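Filed under: Workshop notes / Interiors / Corside

21st October

Started on the seating corner in the big room. The two tub sofas are staying on the bare floor for now, no rug. I want to see how they sit against the pale planks before we order anything from Pillier. Left a gap between them, wide enough to walk through with a tray.

Orange one on the left, teal one on the right. Tried them the other way first and the teal looked too heavy next to the window. The olive stuff is all piled in the orange sofa until we decide where it goes. The long gray cushion fits the teal seat lengthwise.

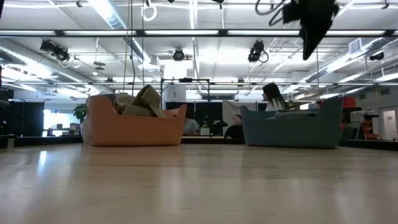

To do before November

- Felt pads under both sofas. Grivivex sells them in packs of 20, one pack will do.
- Measure the gap. Liliana Sanna asked for 100 cm at least, I would go a bit over.
- Black partitions stay where they are. Wickramasinghe quoted about 200 for gray panels and I don't think we need them.
- Find a second plant in a white pot, same size as the one we have.
- Ask Liliana if the olive goes with the orange at all. I'm not sure it does in daylight.

Floor shows a lot of glare under the ceiling lights. Check again with half of them off.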